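Running the linen at Pirnham: a chat with Uchenna Ezeani
2/8/25

Caught Uchenna Ezeani between the breakfast rush and the first check-ins. She runs the guest house at Pirnham, on the Miston road. Three rooms when she took it over, 10 now. Kettle on, phone going off every few minutes.

First thing I asked was why she does her own washing. Everyone else on that road sends it out.

"I did send it out. For two years. It came back grey, or it came back as someone else's." She laughs. "I had a lovely set of pillowcases once. Never saw them again. Somebody in Grindus is sleeping on them."

So she bought a second-hand Akyol machine, a big one, and put it in the old coal store. Cost her 200 to get it moved. More than she'd planned but the door had to come off.
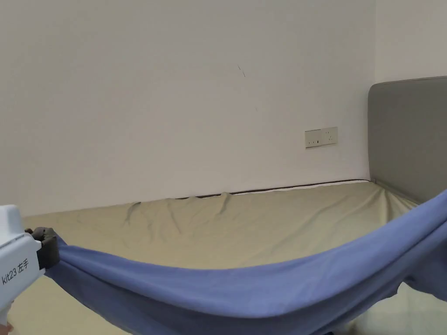
The machine paid for itself by June, she reckons. What she hadn't thought about was the drying. Wet spring, nowhere to hang anything. Sheets over bannisters, sheets over the dining chairs. One guest came down to breakfast and had to duck.

"He was very nice about it. He held the end for me while I folded."

And the money side? She's blunt. Electric is the worst of it, then towels. People take towels. She used to chase them up, a polite email, and got precisely one back, with a note and a packet of biscuits.

"Now I put it in the price. Everybody pays for a bit of towel."

We talk colour for a while. She won't have all white. White shows makeup, tea, fake tan, the lot. But very dark sheets look cheap to her and fade in stripes. Somewhere in the middle is where she's landed, and she buys plain so that she can mix sets when one wears out.

"My mother ironed everything. Tea towels, even. I iron pillowcases and that's your lot. You get the sheet out while it's warm and pull it flat, it's fine. Nobody's ever sent me a bad review over a crease."

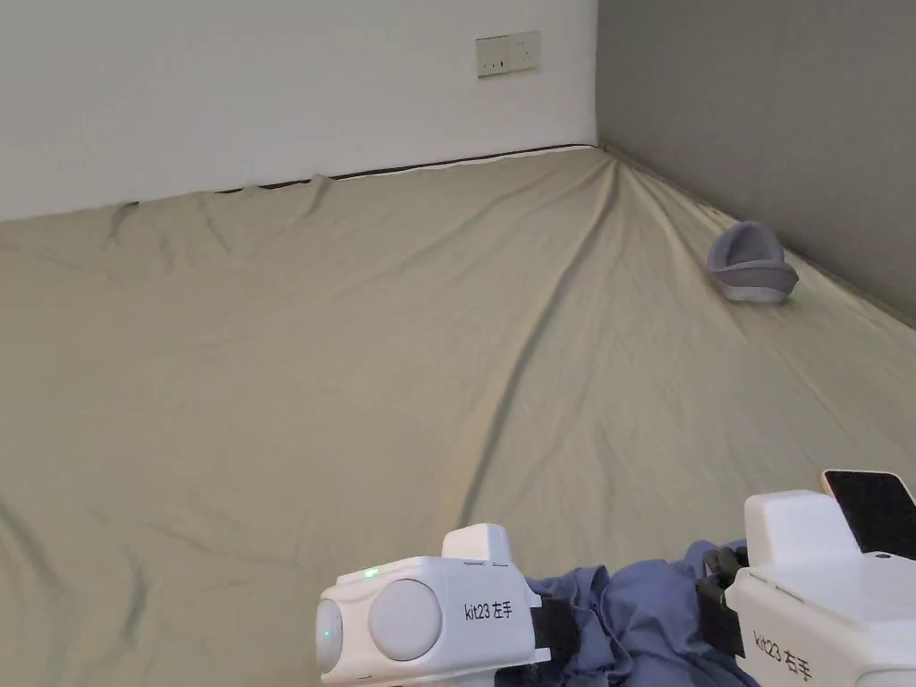
On taking time off

Bit of a sore subject. She closed for a week last winter and spent half of it painting the landing. Her sister came over to help and they fell out over the skirting boards, then made up over a curry.

Would she go bigger? No. She was offered the house next door and did think about it, for 2 nights, didnt sleep.

"I know who's in which room. I know who wants the soft pillow. If I had twice the rooms I'd be in an office looking at a screen, and I had that job already. I hated it."

Phone again. A couple wanting to arrive early. She says yes, hangs up, pulls a face and goes to find her keys. I finished my tea and let myself out teh back way.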